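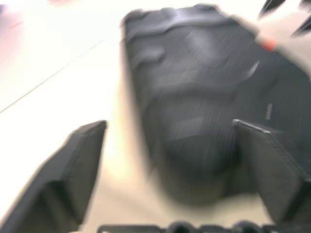

My sports bag has been with me for nine years, and last week I decided to clean out everything that belongs to my training. I started with the dark things. I own too many grey and black items, and in a heap they all become one soft lump. With a charcoal grey, ribbed fabric like this one I have to put my hand on it before I know if it is a shoe or a piece of padding. My aunt used to tie a red thread on everything dark in her house, and now I understand her.

I should explain that I train in kickboxing, not very seriously, at a small club called Tallero. I joined at 32 and I was the oldest beginner. My friend Aoi Minami brought me there and then she moved away in May, so I was left with the membership and a growing quantity of equipment. Some of it is mine, some I bought from Đức Lưu when he changed to swimming, and one pair of wraps has no owner at all.

What stays and what goes

I have tried to tidy by rules before. The rules were from a book and they did not survive the first evening. So this time I only asked myself if I had used the thing since the winter. If the answer was no, it went into the box for the club. If the answer was "yes, but I do not like it", it also went into the box, and this second group was bigger than I expected.

The hand wraps were easy. I kept the long cotton ones and gave away the elastic ones, which always left marks on my wrists. The gloves were more difficult. I have a pair from Lại, a little shop near my old flat, and the lining is worn through at the thumb. I kept them. I paid them with my first salary and I am not ready to discuss it.

A table helps more than the floor. On the floor I sit down beside the things and begin to remember where each one comes from, and then it is eleven at night. On a table they stand in a row and wait for a decision. A big blue kick pad at the back, with RXIONG in white letters down the side and a cartoon hero lifting his fist, is difficult to ignore. The yellow shoe, the steel mug and the blue cloth folded in its clear plastic bag look quite modest next to it. And a black rubbery pad, lying flat in front, gets looked at before anything else.
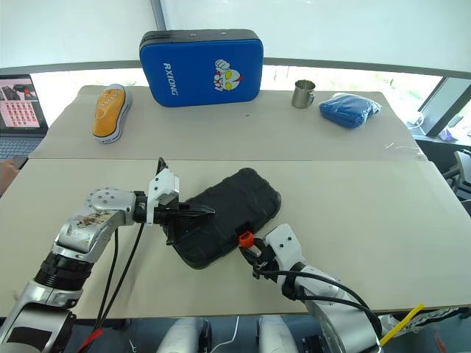

Cleaning the pads

For pads with a smooth, shiny face I use a soft cloth, warm water and a very small drop of washing-up liquid. I wipe from the top to the bottom, then again with clean water, and I dry it at once with a second cloth. The metal rings along an edge need a cotton bud — water stays around them and later you find a brown circle.

I do not use vinegar any more. Many people recommend it and it does take the smell away, but then my cupboard smelled like a salad until the spring.

Shoes

I take out the laces and the insoles and wash them by hand. The rubber edge I clean with an old toothbrush and a little baking soda. Inside I put newspaper and I change it in the morning. For knitted shoes I use less water than I think I need, and I keep them away from the radiator. I lost a good pair like this, they became hard as bread.

Where everything lives now

I bought a shelf from Grirnier, the narrow one with 5 levels, and it fits between the wardrobe and the door with just enough space for the door to open. Pads at the bottom, shoes above them, wraps in a tin, towels on the top. The mug I use for training tea has moved to the kitchen, where it should have been from the beginning.

The box for the club is standing in the hall. I will carry it there on my next free evening, and Aoi, if you read this, your skipping rope is not in it. It is hanging behind my door and you can have it when you visit.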